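Skondari Planner 2: does it earn the upgrade?

Reviewed by Borghild Bakke, 12 Nov 2022

I came to Skondari Planner 2 in a bad mood. Version 1 cost our lab most of a January, and the sales page for the new one promises "effortless two-arm motion," a phrase I have learned to read as "budget a month." It's a motion planner with a perception front end, sold by the seat, and the upgrade is priced as if it were a new product.

Setup took an afternoon. The importer read our robot description without complaint, then quietly dropped the joint limits on both wrists. Deepak Mishra found that one by reading the log, where it sat as a warning on line 232. A missing limit should stop the program cold.

Once that was fixed, planning was better than I expected. We ran 67 two-arm reaches to small things on a tabletop, and 53 came back with a path I'd be willing to run on hardware. The rest either timed out or swung an elbow somewhere silly. Version 1 would have crashed before lunch. 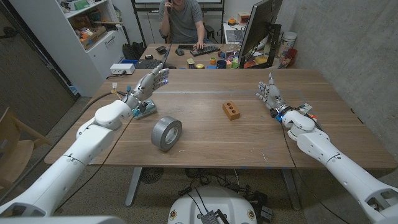 Perception is where I stop being polite. The object detector wants everything to be a box or a cylinder. Anything with a hole in it gets filled in solid, so a grasp through the middle of a roll of tape is off the menu unless you model it by hand. Cables don't exist as far as the collision checker is concerned -- you draw keep-out zones yourself, and they vanish if you rename the workspace.

The timeline view is nice. I'll give them that. You can scrub both arms together and see which one is waiting on the other.

Support answered in two days and told me to raise the sample count to 4000. It made planning slower and changed nothing else.

If you already own version 1, take the trial and test it on your own clutter before paying. New buyers should look at Temura first, which has an uglier interface but keeps its joint limits.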